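# Chapter 7. Missed Picks, Lost Grip, and False Completion

**After this chapter you should be able to**

- separate a grasp failure from a detection failure using the controller log alone
- state what a grip-confirm signal does and does not establish
- set an inspection interval for contact surfaces from wear data
- write a safe recovery sequence for a cell that has lost track of a part

## 7.1 The Sarkdale stoppage

In April, a tote-handling cell at the Sarkdale parts depot reported 246 completed transfers in one shift. The stock system downstream received fewer parts than that. No alarm had been raised, no axis had tripped, and the cell had held its normal cycle time until an operator stopped it by hand.

The cell used a single arm with a two-finger parallel gripper and a Dronel motion controller. Parts were drawn from plastic bins on a gravity-fed roller rack. The controller treated a transfer as complete when three conditions were met in order: the fingers closed to a width within the part's tolerance band, the arm reached the place position, and the fingers opened. Nothing in this sequence tested whether a part was between the fingers at the moment of release.

The investigation began with the contact surfaces. The fingers had a rated service life in cycles, and the maintenance record showed them well inside it. The rating assumed clean, smooth-sided parts. It made no allowance for contact with bin rims or rack hardware, or for foreign material carried on the finger face.
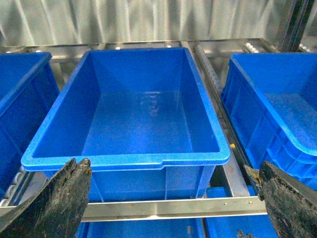 Three conditions are of interest in a cell of this kind, and they interact.

**Surface wear.** A worn finger has a lower and less uniform coefficient of friction than a new one. Closing force is normally set at commissioning with a margin above the slip threshold. As the surface degrades, the threshold rises toward the set force. The failure is gradual in cause but sudden in effect: parts are held at rest and lost under acceleration.

**Deposits.** Adhesive, dirt, or label residue on a finger changes the measured closing width. A deposit of small thickness can place an empty or partly closed gripper inside the tolerance band of a thin part. The controller then records a valid grip.

**Bin state.** An empty bin should end the pick sequence. If the presence check relies on a stored count instead of a sensor, any dropped part moves the count away from the true contents. The error grows with each drop and does not correct itself when the bin is changed unless the count is reset at the same time.

At Sarkdale the third condition hid the first two. Parts slipped during the lift, some falling back into the bin and others onto the rack. The count fell with every attempt. When the stored count reached zero, the cell asked for a bin change, as designed, and the log showed an ordinary shift.

## 7.2 Reading the log

Table 7.1 gives the signals that were available to the controller. All were recorded. Only the first was used in the completion logic.

| Signal | Used for completion | Behavior on lost part |
|---|---|---|
| Finger width at close | Yes | Within band at pick |
| Finger width at place | No | Narrower than at pick |
| Motor current during lift | No | Step decrease |
| Wrist load estimate | No | Returns to tare value |

**Table 7.1** Grip-related signals in the Sarkdale cell.

The width at place is the least expensive of these to use. Comparing it with the width at pick requires no added hardware and one additional line of logic. It will not detect a part lost from fingers that are mechanically blocked from closing further, and for that case the load estimate is needed.

## 7.3 Fallen parts as a hazard

A lost part is a safety matter as well as a stock error. A part lodged in a roller lane can hold back a bin, which may then release without warning when the part is cleared by hand. The following rules apply before any person reaches into the rack:

1. Stop the cell and isolate the drive power. A program hold is not isolation.
2. Lock out the gripper supply and confirm the stored pressure has been released.
3. Block the bin upstream of the obstruction.
4. Remove the obstruction with a tool.
5. Reset all bin counts after a physical check.

Step 5 is the one most often left out. A cell restarted on old counts will repeat the original fault.

## 7.4 Inspection intervals

The Sarkdale fingers are now inspected every 700 cycles and wiped at each inspection. Section 7.5 derives this interval from slip-test data, and Section 7.6 applies the same method to the Skullow cell, which handles heavier parts.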